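Support > Cell guides > Bin picking > Section 5: Before you run

Page updated June, by the Pokside cell support desk

5. Safe working round the picking bin

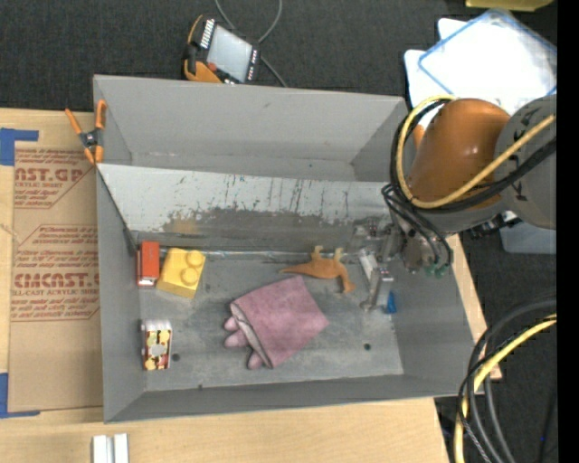
Who is allowed to reach into the bin during a job?
Only the person holding the pendant, and only with the arm stopped and the stop button pressed in. Everyone else stays behind the floor line till the arm is parked.

5.1 Start of shift

1. Stop button in. Check the screen says STOPPED before you go near.
2. Look over cables and air hoses on the arm. Any rubbing, any kinks, tag it out.
3. Push each air fitting home by hand. Tug test. No hissing.
4. Check the bin is clamped. One clamp is enough for the small bin, large bin needs 2.
5. Load the bin. Mixed items are fine, soft and hard together, but keep everything below the rim.
6. Pendant off the floor and in your hand before you release the stop.
7. Run 5 picks at slow speed. Watch all of them. Then normal speed.

NOTE: slow speed is set on the Grisel menu, page 8. It does not carry over after a restart so set it agian.

5.2 Dropped or stuck items

1. Stop. Wait for the arm to settle.
2. Stop button in.
3. Take the item out from the side away from the arm. Never reach under the gripper.
4. Log it. Item, time, what the arm was doing.

CAUTION: fingers can close when air comes back on. Keep hands out untill the pressure light is steady.

CAUTION: no loose sleeves, lanyards or rings. Applies to visitors too.

5.3 End of shift

- Park the arm, air off, stop in.
- Pendant back on its hook, cable coiled loosely.
- Floor clear on all sides of the table.
- Fault codes 13 and up go to the Halász line lead before you leave, not next morning.

Comments

clolwood_nights: 5.1 step 7, does this apply after a bin swap or just at start of shift?

Pokside cell support: Bin swap as well. Will add it.

m_t: page 8 on ours is the language menu. Older software?

Pokside cell support: Sounds like it. Look under Motion, then Limits.

palletpete: can we have 5.2 as a single sheet for the wall please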